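25 June 2021
Notebook, handheld gripper work. Visit to Grodley, demonstration day.

Went over to Grodley for the Clarmont demonstration. Purpose for us: see whether the handheld grippers can be used for collecting grasps of small household items, and whether the blue pads are worth fitting to our own units. Notes written the same evening, so the order is a bit loose.

Morning was talk. Clarmont showed slides on the collection pipeline, then the mechanical side, then a long section on file naming that could have been a handout. The run they are preparing now stands at 3232 clips. Of these, 189 were rejected on the first check, nearly all for bad synchronization between the left and right units. They said the cause is the start signal. I asked whether the offset was constant or drifting within a clip and was told constant. I would like to see that for myself before building anything on it. A constant offset can be corrected after the fact and the clips need not be thrown out.

Afternoon was hands-on. Visitors took turns with the pair, one unit in each hand. Trigger travel is longer than on ours and the return spring is stiffer. My index finger was tired after 9 picks. Balance is better than ours — the weight sits closer to the wrist, and the tips do not droop when the hand relaxes.

Pads: textured rubber, glued, replaceable. The texture helps on hard smooth objects gripped across a narrow width. A lighter is a good test piece for this, being short, hard and easy to squeeze out of the jaws if the two pads do not close parallel. The usual failure is rotation about the contact line, and it gets worse the farther the grip is from the center of mass. 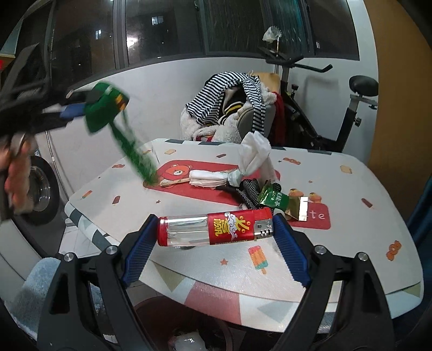 Soft objects are a separate problem. With a fabric pouch the jaws close on folds, and the finger opening says very little about how much material is between the pads. Anything with long strands adds motion of its own that continues after the hand has stopped. Clarmont labels the end of a transfer when the jaws open. For a pouch I would label it when the object is at rest, or record both times. Raised this in the discussion. No firm answer, but they wrote it down.

Two-handed work needs a rule for which unit moves first. When both move together the fast hand blurs in the other unit's view, and background tracking has to carry the pose through that stretch. Patterned cloth is fine for tracking as long as it lies flat and is not dragged along with the object. Ask for the exposure settings. I forgot to.

Calibration: they use the Petrauskas routine, same as us, but run it at every battery change. We run it once at the start of a session. Their finger width error after calibration looked small on the plot, but the plot had no units on the vertical axis. Request the raw numbers.

Mounting: the finger pivots are held with plain screws and no thread lock. The Irkeck version of the bracket has a shoulder screw there and I still prefer it. Play at the pivot shows up directly as a width error at the tips.

To do:
Order 2 sets of pads, check the adhesive against our finger material.
Weigh our unit with and without battery, find the balance point.
Write up the two-timestamp labeling and send it to Clarmont.
Get the synchronization logs for the rejected clips.
Try the stiffer return spring on one unit only.

Next demonstration is planned for December. They want outside groups to bring their own objects. We should bring thin flat pieces and at least one soft thing with a strap, and measure the pads again before we go.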